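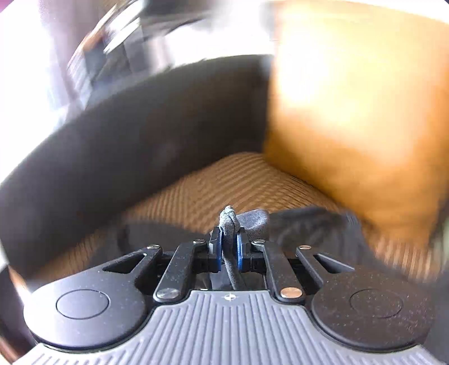
Keep the Old Couch

I think most people replace their furniture too soon. A couch with a good frame and a worn seat is still a good couch, and in most homes it should stay where it is.

Ours is 15 years old. Last July I priced a new one at Brarnix, and the cheapest model that would fit the room had a 2-year warranty. Two years, for a thing you are supposed to sit on every night. I went home and spent $261 on new foam and webbing instead. The work took a weekend and I am not handy.

Stores talk about couches the way they talk about phones now. There is a new line every season and a payment plan to go with it. The old one goes to the curb, and in Kerslake the city picks up to 13 of them off my street in a year. Some have nothing wrong except a sagging cushion.

A couch gets used for more than sitting anyway. People nap on it, fold laundry on it and drop their clothes on it when they come in. It should be something you don't have to be careful with, and a new one makes everybody careful for months. 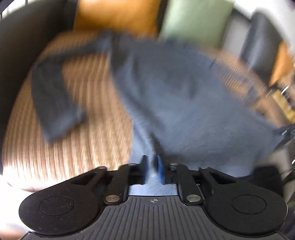 Erick Okoth wrote to me after an earlier column to say that foam is the easy part, and that once the joints go, the repair costs more than the couch is worth. He's right about the joints. A cracked frame is a fair reason to shop. But check first - turn it over, push on the legs, look at the corners. Most of the time it needs a cushion.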